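Comparing Two Finger Sets on a Two-Arm Cell

Tarnura Automation Laboratory, Methods Pages

Purpose

This page sets out the procedure used at Tarnura to compare two sets of parallel gripper fingers on a two-arm cell. The Tollora set has a firm contact face. The Zamfir set has a softer face and gives slightly under load. Both fit the same wrist and are driven by the same controller software, Jutance. The procedure applies to light household objects with an irregular upper part and a firm rim or wall.

Before you begin

Read the cell safety sheet and confirm that the emergency stop is within reach. Both arms must be bolted to the front rail and homed. Cables should be routed outside the elbows so that they do not cross the space between the grippers. Tools and spare fasteners are to be returned to storage before power is applied.

Step 1. Prepare the objects

Use potted artificial flowers and a small slatted stand. Artificial flowers keep their shape from one trial to the next and still present the gripper with loose, overlapping surfaces. Pots of different sizes should be included. Place some on or near the stand and at least one directly on the floor of the cell, within reach of the left arm. Open both grippers fully and bring the arms to their starting positions by hand control.

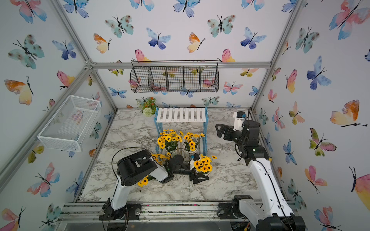 Step 2. Set the controller

Load the comparison profile in Jutance. Set the closing force to 176 on the controller's internal scale and leave it unchanged for both finger sets. Select the views from both wrist cameras and from the fixed camera. Check that all three are recording before the first trial, and save the settings under the name of the finger set in use.

Step 3. Run the rim grasp

Approach the pot from above with the left gripper. One finger should pass inside the rim and the other outside. Close the gripper, pause, and lift until the pot is clear of the stand. The right gripper remains open and faces the pot, ready to steady it. Operators should avoid closing on stems or blossoms, as this gives a false reading of the hold. If a flower head comes loose, record the fact and continue.

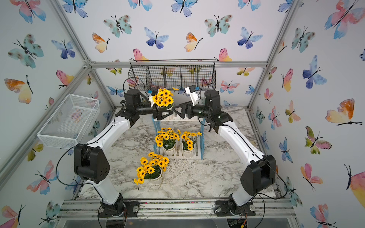
A reader at a partner site wrote that the rim grasp favors the firm fingers and asked whether a grasp on the outer wall of the pot should be scored as well. We agree that it should. Sites that have time for a second series are advised to run it with the same force setting and to report the two series separately.

Step 4. Check the meeting point

Two-arm work depends on both grippers arriving at the same place. Move them toward each other at low speed, in front of the pot on the top shelf, and stop just short of contact. Compare the height of the fingertips in both wrist views. Repeat this check after every change of fingers, even when the two sets are listed as equal in length.
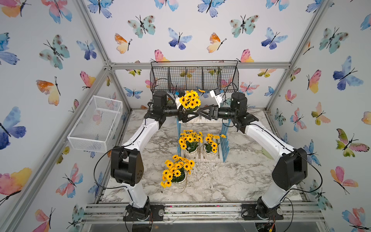
Another operator replied that the check could be left out when only one arm has been refitted. Our own practice is to keep it. A small error at one wrist is enough to tilt a pot when the second gripper closes.

Step 5. Record and compare

Enter each trial as held, slipped or dropped. In our most recent series, each finger set was given 604 trials. The Zamfir set held in 582 of them. Results for the Tollora set are being checked against the recordings and will be added to this page in August.

Do not combine results taken at different force settings. Where a trial was stopped by the operator, list it separately and state the step at which it was stopped.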